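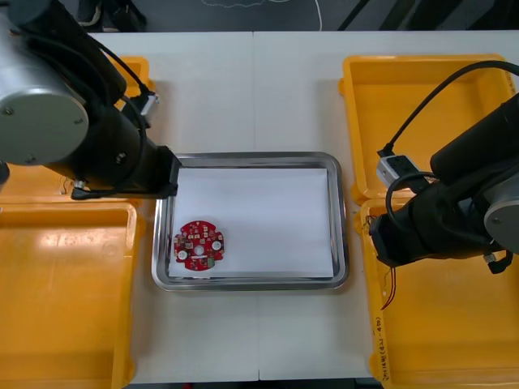
What is a circuit board?

Got a remote control at home? A toy that beeps? Somewhere inside there is a circuit board. It's the flat part that all the other little parts sit on.

Boards come in lots of colors. Green is the one most people know. Ours is red, and round, with notches around the outside. It lies on white paper in a steel tray -- quite a small thing for all the work that went into it!

Look closely and you'll find tiny parts all over it. Some are smaller than a grain of rice. The bigger ones are easier to spot, like the round white ones and the little green one.

How does the electricity get around?

By road! Well, sort of. The roads are called traces. They are thin lines of copper, stuck flat to the board. Electricity goes along the copper and not through the stuff in between. So every part gets joined up to the right neighbor, without a big tangle of wire.

Follow one with your finger some time (on an old board, never one that's plugged in). It may dive through a tiny hole and come out on teh other side.

Why a tray?

Small parts roll. They bounce. They go under the radiator and stay there. Pushpa Pant once spent 60 minutes looking for one screw. So -- tray first, then parts. Paper in the bottom, so dark little things show up. 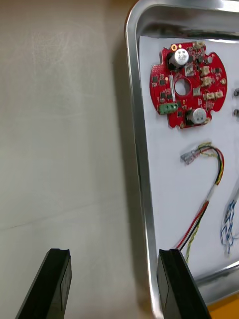
Plomidham Science Club -- Junior Electronics Pages

More parts in the tray now, so let's meet some.

Capacitors. Two silver cans, standing up on the red board. A capacitor stores a bit of electricity and lets it go again, very fast. A bit like a water tank, only quicker to fill. Some can hold on to a charge after the power is off, so don't poke around inside things. Ask a grown-up.

Terminal block. Green, with three screws. You push the bare end of a wire in, turn the screw, and the wire is held tight.

Connectors. Four small cream ones, stacked in a column. Connectors let you plug wires in and pull them out again, no tools.

Chips. The small black ones, lots of them, scattered about.

Wire harness. That's a bunch of wires that travel together. This one has red, black, yellow and green-striped wires. Colors help you tell which wire is which, even when its all bent in a loop. The silver bit at one end is a spade terminal. It's flat so it can slide onto another flat piece of metal.

Try it

Draw your own board. Any shape you like, it doesnt have to be round. Put in 2 capacitors, one terminal block and a chip. Now join them with traces in pencil. Rule: no two lines may cross! Harder than it sounds. Dinesh Semwal needed three sheets of paper.

Bring your drawing next time and give it to Geeta Chauhan. Name on the back please.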